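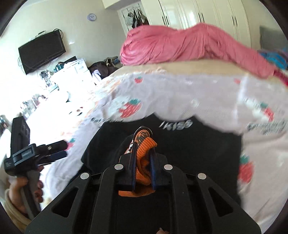

Charito Saludo reckons we should drop the evening swap altogether and go back to mornings, seeing as the hall's freezing after dark in July. I'm on her side, but I'm only taking the minutes!

We talked it over for ages and voted to try a 2 pm start for one month. Inmaculada Palacios will ring Prilano about the key – they still have our old one.

Wool order: 24 balls, colours to be sorted by email. Tea money is up to $8 each.

Next meeting at 7, usual room. Bring a plate.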